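Gloves, seams and flower handling with a hand-held gripper: which rules do you follow? 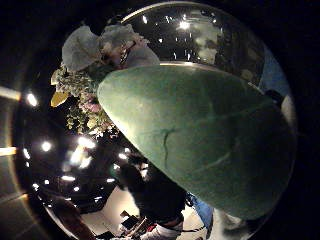 Green glove close to the gripper camera, flowers and glass behind.

Posted by Nima Hassanpour

Hello all. I am responsible for the written rules of a small demonstration project at Skadus. People carry a gripper tool with a camera on it and do flower work by hand, and the recordings are later used to teach an arm. We have one page of rules at the moment and I want to make it better before September.

My difficulty is the glove rule. Our page says only "wear gloves". It does not say which hand, which colour, or how near to the lens the glove may come. The picture is from our recordings. The glove is a dull green and the flowers have green leaves and sprigs in them, so I am worried that the two are too similar. The seam of the glove is also very clear, a thin dark line with a small hook at the end, and I do not know if such a mark is good or bad for training.

My second point is the floor. There are wires and small objects on it near where a person is standing. Is there a normal rule for how much free floor you should have round the person who holds the tool? Our room is dark with many small lights, and I would prefer not to change this, as the final place of use will be dark also.

I have read two general guides for machine safety, but they speak of fixed cells with fences, and for a tool in the hand they did not help me much. If somebody has a rule sheet which they are permitted to share, I would be very thankful.

Posted by Fatemeh Salehi

I wrote the sheet we use at Clutport, so I will give you the parts that I think fit your case.

Glove colour. We write it as "one colour for the whole project, and a colour that is not in the objects". Your green breaks the second half. I would choose blue or grey for flowers, but then please look at your people's clothes too, for I can see some blue cloth low down behind the glove in your picture. We once changed colour in the middle of a project and had to mark 1,018 recordings again by hand. It was a very boring month.

Seam. Leave it. A person's glove has a seam and the model will meet other marks. What we do ask is that a torn or dirty glove is changed before the next recording starts.

Distance. Our rule says the free hand stays out of the middle of the view, except when the task needs it there. In your picture the hand takes the middle and the right, and most of the bouquet is on the left of it. If the task is "hold the stem while the gripper closes", this is permitted, but the sheet must name the task. If it is only a habit of the operator, you should correct it in the practice round. We give every new operator 6 practice recordings, which are checked by another person and then deleted.

Glass. You did not ask, but there is a big curved glass surface across the upper part of the picture with lights reflecting in it. We have a line for this: "Note any mirror or glass in the recording log." We do not remove the glass. We only want to know it was there when the results are strange.

The sheet itself belongs to my employer, so I cannot post the file, sorry. You may use the wording above.

Posted by Gregor Semple

just tape the cables down

Posted by Keisha Strickland

Gregor is short but I agree with him. For the floor, our rule at Uvham is 100 cm clear on every side of the person holding the tool, and it is checked at the start of each session and again after any break. Small boxes go under a table or out of the room. The operator looks at the work and does not look at the feet, so a second person has the job of watching the floor and may say "stop" at any time. Everybody must stop at this word, also the visitors.

For a dark room I would add one thing. Keep the lights that hang above as they are, but put a low light on the walking path, and write its position down so that it is the same each time. A pale floor like yours helps already.

I do not agree with Fatemeh on deleting the practice recordings. We keep ours in a separate folder, and new operators find it useful to see the mistakes of others. Ask the people in them for permission first.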